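House Rules for Simulated Arm Work: Your Questions, My Answers

6 minute read

I keep the rule sheet for our simulation group at Skerkotum, which means I also get the emails about it. Most of them ask the same handful of things, so I finally sat down on a Thursday and typed up what I usually say. Some of it is firm policy and some of it is just me, and I've tried to say which.

Why do we need rules for a robot that can't hurt anybody?

Fair question, and I asked it myself when Marisa Barbieri first handed me the sheet! Nobody's fingers are at risk in a simulator. But people take what they build there and carry it over to a real bench, bad habits included. If your simulated arm is allowed to whip around at full speed through its own base, you'll get a controller that thinks that's fine. So we hold simulated runs to the same speed and joint limits as the real ones, and you write those limits down before you press go.

What has to be on the table before a run counts?

Everything in your task sheet, and nothing that isn't in it. 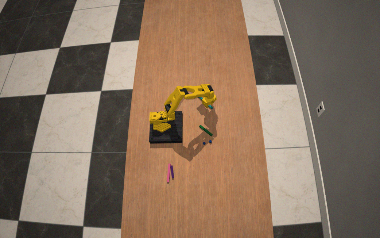
Layout is the part people rush, and I'd love it if you didn't. The rule is that loose parts can land anywhere the arm can reach, at any angle, as long as the starting positions come from the randomizer and not from your mouse. I know it's tempting to tidy up. When a pink stick and a purple one end up leaning toward each other in an upside-down V, with the tops almost touching, your hand itches to pull them apart. Leave them! A close pair is a perfectly legal start, and if you only ever keep the roomy layouts you're grading your arm on the easy days. The one thing you may reject is a layout where parts overlap, and you log it when you do.

How many runs do I need?

The sheet says 125 per task, and yes, the ones that went badly count. Please don't send me your best 84 with a note saying the rest were "weird." (This happened in April. We're all still friends.) If a run crashes because the software fell over, mark it void and repeat it. If it fails because the arm missed, it's a result.

Do the room and the furniture matter?

More than I used to think. Renzo Fabbri talked me into this one. The rule is that the background is part of the setup, so it gets a version number just like the arm does. If you swap the floor or move the lights, that's a new version, even if the task didn't change one bit. Shadows shift, reflections shift, and anything working from camera views may care a lot.

We also ask for at least one wide view saved with each setup. Close-ups are lovely, but six months later you'll want to know what was in the room.
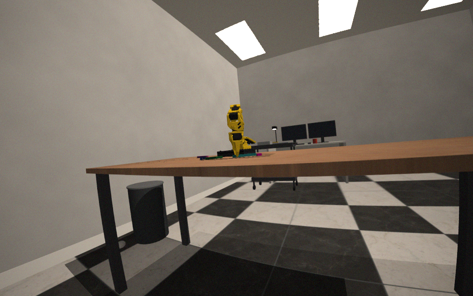 Wide view of the setup: arm at the far left of the table, desk and two monitors behind.

Can I use a different table?

Sure, as long as you record the shape, the finish and where the base is mounted. What you can't do is change it halfway through a set of runs and average the lot together. Ragnheiður Ingvarsson caught me doing exactly that, and I had to redo 19 runs over a long and rather quiet afternoon.

What counts as a successful grasp?

Oh boy. This is the one that fills my inbox. For a while we let people judge it by eye from whatever camera they liked, and we got wildly different scores for the same runs. From high up, fingers hovering over a part can look an awful lot like fingers holding it. So now you need two things: contact reported on both fingers, and the part clear of the tabletop for the hold time on your task sheet. One without the other is a miss.
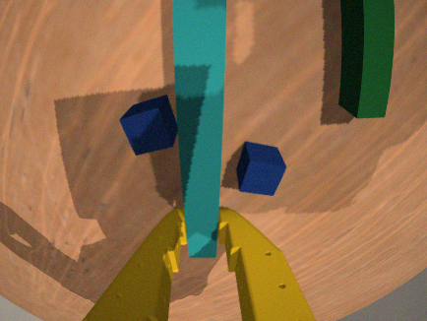 You still save the camera views, because the contact numbers can fib too. I've seen a simulator cheerfully report contact on a part that had sunk halfway into the table. If the numbers and the views disagree, flag the run and let a second person look at it. Don't settle it yourself, however sure you are. I'm always sure, and I've been wrong plenty.

Which software do I have to use?

We run ours in Clorkon and keep the logs in Gentile, but the sheet doesn't require either one. It just asks for the name and version of whatever you used, the random seed, and the time step. Please, please save the seed. A run I can't replay is a nice story and that's all I can do with it.

Who signs off?

Anyone in the group who didn't build the setup. They replay 8 runs of their own choosing, compare them with your log, and put their initials on the sheet. It takes less time than a coffee break if your folder is in order.

Comments (3)

Rebecca Messina
Does the "leave the layout alone" rule apply to demos for visitors too? I've been nudging parts around for those and now I feel guilty.

Sawsan Abu Hammour
We adopted most of this at Stirkotport. The void versus fail thing caused some grumbling at first. Would you share the blank task sheet? Ours has grown to two pages and I'd like to cut it back.

Marisa Barbieri
Rebecca, demos are exempt, nudge away. Just keep them out of the results folder.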